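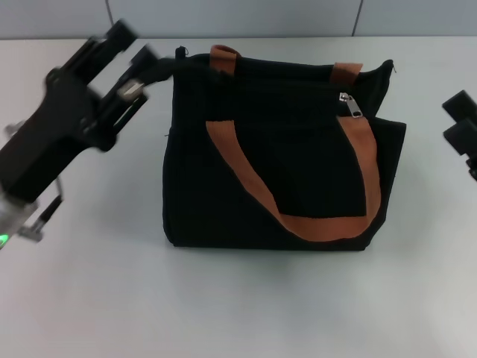 By Oluwaseun Okafor
Filed under: Sewing, Repairs
Last updated in August

Replacing or adding webbing handles on a tote is a straightforward job on a domestic machine. Most failures come from the wrong needle, the wrong thread or stitching placed too close to a raw end.

What you need

Cotton or polypropylene webbing, cut as 2 equal lengths
Heavy polyester thread, bonded if your machine will take it
A size 100/16 or 110/18 needle
Clips, chalk, a ruler and a lighter or fray sealant

Step 1. Seal the ends
Polypropylene melts cleanly. Pass the cut end near the flame until the fibers fuse, then press it flat with the back of a spoon. Cotton should not go near a flame – use sealant and let it cure overnight.

Step 2. Mark the placement
Fold the bag in half and chalk the center line on both panels. Measure outward the same distance on each side and mark the outer edge of each strap. Repeat on the back panel and check that the marks match at the rim.

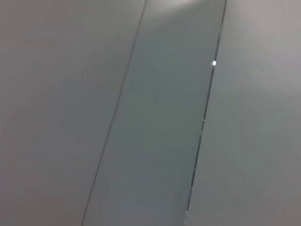 Step 3. Clip and check for twist
Lay each strap along its marks and clip it every few inches. Pins bend in webbing and leave holes in coated fabric. Run a finger along the full length before sewing. A half twist is easy to miss and hard to unpick.

Step 4. Sew the edges
Set a straight stitch of 3.5 mm. Sew up one long edge, across below the rim, and down the other. Keep the line close to the edge of the webbing without running off it. If the machine stalls, turn the handwheel through the thick section.

Step 5. Box the stress points
Just below the rim, sew a square the width of the strap and cross it corner to corner. Go over the cross twice. On bags with a zipper, move the pull clear and keep the box off the tape.

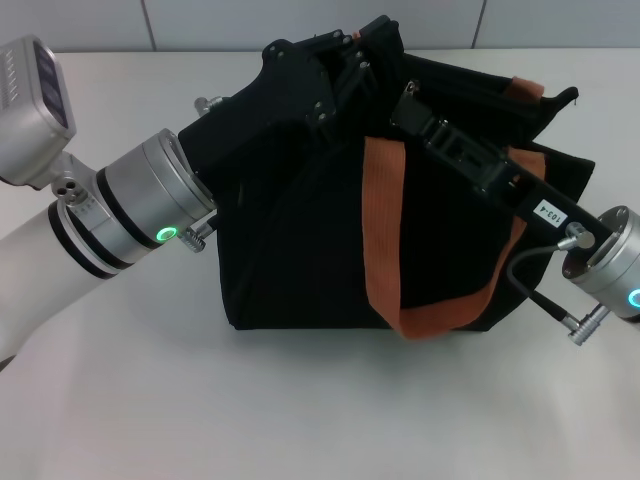

Black tote with orange straps.

Step 6. Load test
Hang the bag from a hook with a full load and leave it for an hour. Look at the top corners of each box. If the fabric puckers, add a patch of canvas inside and sew through all layers again.

Pattern notes by Rhonda Després.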